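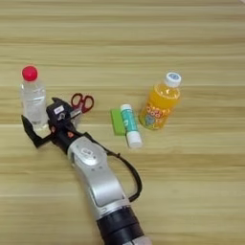

How often should you clear the kitchen table? Once a day, properly, right down to the wood, and preferably before anyone is hungry.

I know how that sounds. I used to be a tidy-on-Sunday person and I was quite proud of it. The table would fill up over the week, I'd shove everything to one end when we wanted to eat, and then on Sunday I'd put some music on and deal with the lot. It felt efficient. I've changed my mind, and I've been boring my friends with it since January, so now it's your turn.

My trouble with the weekly clear is that things stop looking like things. Scissors on a table on Monday are scissors somebody should put back. By Thursday they're scenery. You'll go and hunt through the drawer for them, swear a bit, and open the packet with your teeth, and all that time they were sitting next to the water bottle with their red handles in plain view. I have done this. I have bought a second pair because of it, and then a third, and we now own enough scissors to open a small salon.

It's never the big things either. Plates get moved because plates are in the way and they smell. What stays is the small stuff that lives between rooms - a sponge that came out to wipe one ring and never went home, a glue stick from somebody's school project, a bottle of water with the top on that might be today's or might not. None of it is dirty and none of it is urgent, and every bit of it belongs somewhere different. That last part is the killer, I think. You can clear 6 mugs in one trip. Four odds and ends will take you to four corners of the house.

My neighbour Prasetyo Wuisan disagrees with all this, and he's a tidier man than I am, so I ought to give him his say. His view is that a table is for leaving things on. He thinks a bare one looks like a showroom, and that if his children can't leave the glue out they won't come back and finish whatever they were sticking. He has a point about the glue! I've watched a cardboard castle die because I put everything away too well. But he also eats on his lap three nights a week, and he admits that too.

People will tell you the answer is a tray. I bought one, a nice deep one from Stikano, and for a fortnight it was wonderful. Then it was full, and I had a table with a tray of rubbish on it, plus the new rubbish that wouldn't fit in the tray. I've got nothing against trays as such (mine's very good for seedlings) but they let you put off the walking, and the walking is the whole job.

So what I do now is go round before I start cooking. Sponge to the sink, scissors to the drawer, glue upstairs, any bottle gets emptied on the plants or goes in the fridge door. Then a wipe along the grain. On a good day I'm done before the kettle's boiled, and on a bad day I grumble through two kettles.

Some evenings I don't bother, of course. We went to Vindthorpe for a long weekend and came home to a table I'd left in a state, and I was so cross with myself that I cleared it with my coat on. My sister thought I'd lost the plot. She has a very big table, mind you, and only ever uses the end nearest the radiator.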